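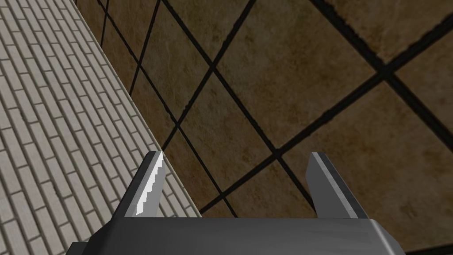 Running a brick path up to a tiled patio: what goes in the seam?

Home Yard Kitchen Plumbing Ask Search
Reading time: 3 min

Ermelinda Lobo
I'm finally doing the back yard! The patio is outdoor porcelain tile on a concrete slab, put down by the people before us, and it's in great shape. I want a brick path running from the shed right up to it. I already have 700 reclaimed bricks stacked by the fence (so pretty, all different reds) and I can't wait to start. My trouble is the line where brick meets tile. The bricks will sit on gravel and sand, the tile won't move, and I'm guessing the two will shift differently over winter. Do I mortar the joint, fill it with sand, or leave a gap? We get hard frosts in January, if that matters.

Leandro Saavedra
Oh, you're going to love this project, reclaimed brick looks wonderful next to plain tile! Don't mortar that joint. I did it at our old place in Orcombe and it cracked the first winter, all the way along. What I'd do now is set a row of bricks side by side against the slab as a border, on a mortar bed of its own, and leave a gap between that row and the tile. Push in foam backer rod, then run a flexible outdoor sealant over it. Sealant comes in grays and tans and you can press a little dry sand into it while it's tacky so it looks like grout. The rest of the path can sit on sand as you planned. Compact the gravel in layers, rent the plate compactor, it's so worth it. And slope the path away from the house!

One more thing, check that your bricks are hard enough for the ground. Old indoor brick can flake in frost. Soak a few and leave them out over a winter if you have the patience (I didn't).

Domingo Farías
sand is fine, mine's been sand for years

Houshang Parsa
Agree with Leandro on the flexible joint. Keep the brick a hair lower than the tile so water runs off the patio and you don't stub a toe. Pull a string line before you lay anything. Please post when it's done, I want to see those reds!

Contact us | Copyright Skumdale Home Help | Back to top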